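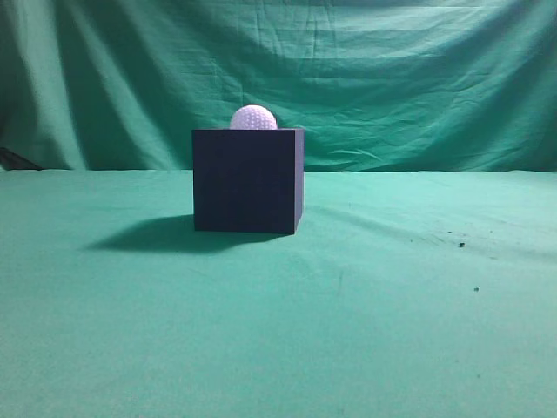 Cube and golf ball on the green cloth, Clenmont shop.

Quick notes from the open evening at Clenmont, 5 May 2025, before I forget it all. Shared workshop, up a ramp behind the tile place. Parking bad. Coffee fine.

Went mainly for the arm build. Barnabás Kiss and Poonam Rana started it in February, 3D printed joints, hobby servos, $488 so far, and Poonam has every receipt in a shoebox. They call it Skukari. Didn't get the story on the name.

Table is done up in teal green cloth, same kind of stuff hanging behind. Wrinkly. Poonam says the wrinkles don't bother the color masking, lint does sometimes. Dark navy cube, white golf ball, one light from the right. The shadow gives them more greif than the cube does, the software kept drawing its box around both.

Barnabás had the log open on a laptop. 204 tries saved since they switched grippers, he wants 670 before retraining anything. I asked why 670. Disk space.

Got maybe ten minutes there, then Sobia Hayat pulled me over to the laser cutter, long line, skipped it. Bought a bag of M3 screws off the swap shelf, 8 bucks, probably too many.

Things to ask next time: what they do about the ball rolling, wether the servo horns are metal, if the cloth is ironable. Also who has the spare key, becuase Kulsoom Rizvi wants to come on a weeknight and the door buzzer is dead.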